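Search products Search Go Popular searches: finger pads, tether kit, bench rule card

Skekari Hand-Held Gripper, Pair, with Bench Practice Kit

I put this set together after two years of answering the same emails over and over. People would buy a pair of Skekari hand-held grippers, love them for a week, and then write to me asking why their recordings looked so different from one operator to the next. Almost every time the grippers were fine and the habits were all over the place! So now the pair ships with a practice kit: a printed rule card for the bench, a checklist for the start of each session, and a spare set of yellow fingertips (you will want those sooner than you think).

The grippers themselves haven't changed much. Two-finger parallel jaw, black body, yellow tips, and screws you can get at from the face of the finger without taking the whole thing apart. Each one weighs 700 grams with the cable attached. That's fine for a morning, but it does creep up on your wrist, so please read the bit about breaks below.

What the rule card says

The card has the short version, and I'd like you to have the long one. First, fingertips. Check both tips on both tools before you record anything. If one has started to peel or has gone shiny, swap it, and swap its partner too, even if the partner looks perfect. Mixed tips grip unevenly and you'll see small bottles twist as they close.

Second, the tabletop. Agree on what lives there during a session and write it down. Bottles, tubes, cards, whatever your task calls for, all fine. Coffee, no. Phones, no. I'm strict on this one and I know it annoys people (it annoyed me when I was the one with the coffee).

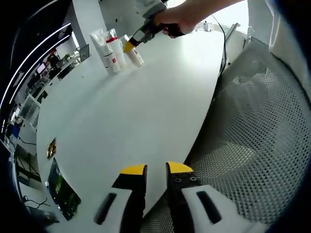
Third, two operators at one table. My rule is that one person moves into the shared area at a time, and the other keeps their fingers open and holds still until the first tool is back on its own side. Say "in" and "out" out loud. You'll feel silly for an afternoon and then you won't notice you're doing it. We borrowed the habit from the crew at Surnar, who run four-handed bench work all year round, and it cut our bumped tools way down.

Fourth, cables. Run them off the side away from your feet, and clip them before they reach the floor. The tether kit has 3 clips per tool, which covers any normal desk. If you work at a big curved bench, order a second kit.

Breaks and session length

Stop after 60 minutes. I mean it! Grip quality drops off before people feel tired, and you end up throwing out the last part of the session anyway. Set the tools down with the jaws open, shake out your hands, walk around a bit, and run the start checklist again when you come back.

Is this a safety standard?

No, and please don't list it as one in your paperwork. The card is good practice for hand-held tools with a person on the end of them. If you later move the same task onto a powered arm, you need a proper risk assessment for that cell, done by somebody qualified, and our card won't stand in for any part of it.

In the box

Two hand-held grippers with cables
Spare yellow fingertips, two pairs
Rule card and session checklist
Tether kit

Fit and spares

Tips fit every Skekari hand-held tool and also the older Liyanage body, though you'll need the longer screws for that one (drop me a note with the order and I'll throw them in). Roladia grippers use a different hole spacing, so sorry, no luck there. The updated rule card goes out with all orders from May onward, and if you have an older set, email me and I'll mail you the new card for free.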